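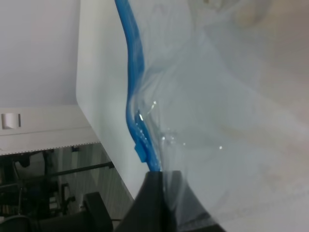 Zip bags pitched as answer to kitchen clutter

Last updated: February 3, 2026

Homeware firm Senska wants households in Drunstead to swap their tubs and jars for clear plastic zipper bags, and says a pack of 60 will sort out most kitchens. It is a big claim for a bag.

The Favance range, launched locally this week, has a blue zip with a slider. Senska says each bag can be opened and closed 200 times. It has not said who did the opening and closing, or what was inside.

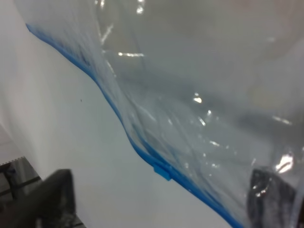 Shoppers may also wonder why a product sold as reusable comes in such large packs. The firm says people "like to have spares". A trial at the Lepik flats is due to end in June, but only eight homes have signed up, which hardly seems enough to prove anything.

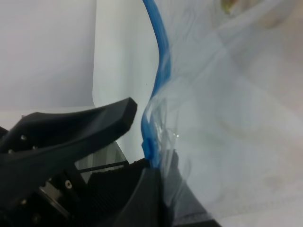 The clear film creases and folds easily.

Washing is another sore point. The leaflet says to rinse the bags and hang them up, and leaves it to the buyer to find the space. Tubs, for all their faults, stack.

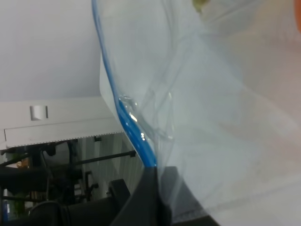 The blue seal runs along one side of the bag.

Senska has yet to give a price for single bags.

Sign up to our newsletter for more local stories. You can unsubscribe at any time.

Contact us | Copyright 2026 | Back to top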